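Flokico: pencil grades and paper tests

README, updated in March

Flokico is a plain-text table of 776 pencil swatches on 9 kinds of paper, and I love how much variety there is in plain old graphite! Each row gives grade, paper and darkness (0 to 200).

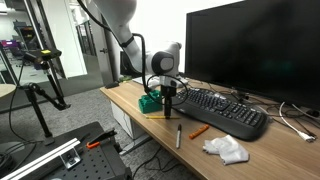 Yellow pencil on the desk.

Start with swatches.csv. Blank cells mean the swatch smudged, so please skip them. Free to use, and corrections are very welcome!

Related
Keogh Eraser Notes
Dorkton Paper List
Gusosora Ink Table

535 shares · 9 comments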